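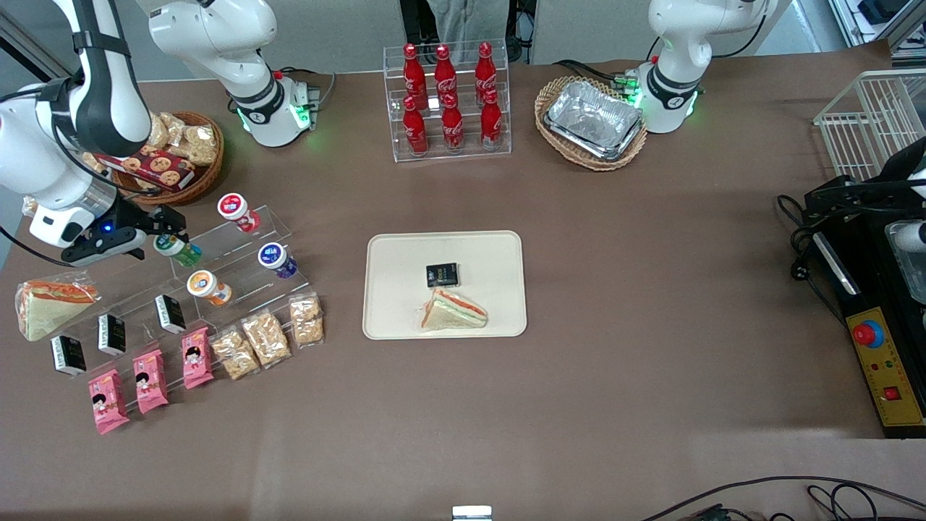
Chapter 14
Rules for the Shared Worktable

A worktable that people and robot arms both use needs written rules before it needs a program. Most of the trouble on such tables comes from small matters: who may reach in, what each light means, where the stop button goes. At a snack counter the arms may handle nothing heavier than a small yogurt drink bottle, and the rules still apply in full. The large red emergency stop sits on a yellow panel at the right edge of the table, and the panel is kept clear of stock. The two arm bases carry rings of green light, and anyone who works near them should learn from the site's own rule sheet what each color stands for.

This chapter follows the house standard written for the Dudari counter, a two-arm serving station set up by Rergate with grippers from Wadex. The standard is short. It runs to 38 numbered rules, and we will use around 14 of them. The full text, with notes by Đỗ, is in the appendix.

By the end of the chapter you should be able to:

Mark the reach of each arm on a floor plan and show where the two overlap.
Choose a place for a stop button and test it at the start of a shift.
Set a grip force limit for soft, rigid and wrapped goods.
Write a restocking procedure that keeps hands off the table while the arms have power.
Fill in an incident sheet.

We begin with reach. The reach of an arm is measured from the center of its base to the tip of the closed gripper — the load is added afterward. Suppose the allowed working reach is 607 millimeters and the longest item extends 34 millimeters past the gripper. The line on the plan is then drawn at 641 millimeters, and people stay outside it until the arm is stopped.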